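How a Video Game Gets Its Age Rating
A guide for readers ages 8 and up

Pick up the box of a video game, or open its page in an online store, and you will usually find a small square printed near a corner. Inside the square is a letter or a number. This is the age rating. It tells families which players the game is suitable for.

This guide explains who decides on the rating, what they look at, and how you and the adults at home can use it.

What a rating means

A rating describes what is in a game. It does not say whether the game is good, or how hard it is to play. A puzzle game with a rating for everyone may be so difficult that grown-ups give up on it. A game rated for teenagers may be very easy to finish.

Different parts of the world use different rating systems. Some use letters and some use numbers. A game that is sold in many countries may carry a different symbol in each one, although the game itself is nearly the same.

Who gives the rating

The people who make a game do not simply choose a rating they like. They send information about the game to a rating organization. The people there who study the game are often called raters. In many systems, raters may not work for a game company, so that their decisions are fair.

To see how this can work, we will follow one game through its rating. It is called Jistero, and it was made by a studio named Nelasier. In Jistero, the player is a mail carrier who travels between 20 islands in a small boat, delivering letters and keeping away from sea monsters.

Step one: filling in the forms

When Jistero was almost finished, the studio answered a long list of questions about it. The form had 51 questions. Several of them asked about fighting. Does the player fight anyone? Do the characters get hurt? Is there blood? Others asked about rude words, frightening moments, gambling, and whether players can talk to strangers.

Studios must answer truthfully. If a studio hides something and it is discovered later, the rating can be changed, and the studio may have to pay a fine or print new boxes.

Step two: sending the video

Nelasier also recorded a video of the game. A rating video does not need to show every minute of play. It must show the strongest parts, such as the scariest monster and the loudest battle. For Jistero, this included the cave where the sea monster Uvard wakes up and chases the boat in the dark.

The studio sent the written words of the game too. Jistero has 170 letters for the player to deliver, and some of them can be opened and read. Raters needed to know what was written in them.

Step three: watching and deciding

The raters watched the video and read the answers. They thought about several matters at once. One was what happens on the screen. Another was how real it looks. A cartoon monster that disappears in a puff of smoke is less upsetting than one that looks like a living animal. They also considered how often something happens, and whether the player causes it or only sees it.

For Jistero, the raters agreed that most of the game was gentle. The cave was another matter. The music is tense, the screen is almost black, and Uvard appears very suddenly. They decided that the game was suitable for players aged 8 and older, and they added the words "Mild Fear" beside the rating.

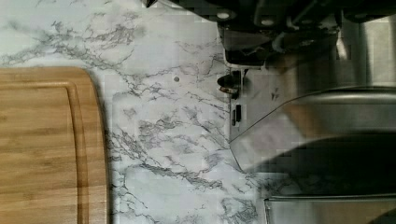
Words such as these are called content descriptors. They are short notes that explain the reason for a rating. Two games can have the same rating for quite different reasons. One may contain cartoon fighting, and another may contain a few rude words. A family that does not mind the first may mind the second, so it is worth reading the descriptors as well as the symbol.

What happens after a game comes out

Many games continue to change after they go on sale. Studios add new levels, characters, and stories. If the new parts are much stronger than the old ones, the studio may need to have the game rated again.

Nelasier later added an island called Morais to its game. Players can visit a market there and buy hats for the mail carrier. Some of the hats cost real money. The rating stayed the same, but a new note was added to the store page: "In-Game Purchases." This note tells families that the game offers things to buy.

What a rating cannot tell you

Raters cannot know what other people will say when a game is played online. A friendly racing game may still have unkind players in it. Most game systems have settings that turn off chat or limit it to friends. Ask an adult to help you find them.

A rating also cannot know you. Some children enjoy spooky games, and others of the same age have bad dreams after playing them. If a game makes you feel worried, you may stop playing at any time, whatever the number on the box says.

Using ratings at home

Before you ask for a new game, find its rating and read the descriptors with an adult. Look at a short video of the game together if you can. If the adult says no, you can ask which part of the game is the concern. There may be a similar game without it.

Game systems and tablets can be set to allow only games up to a certain rating. These settings are called parental controls, and they are usually protected with a password that the adult keeps.

Words to know

Age rating: a symbol that shows which ages a game is suitable for.
Content descriptor: a short note that explains why a game has its rating.
Parental controls: settings that let adults choose what can be played, bought, or said on a device.
Rater: a person who studies a game and helps decide its rating.
Studio: a company or group that makes games.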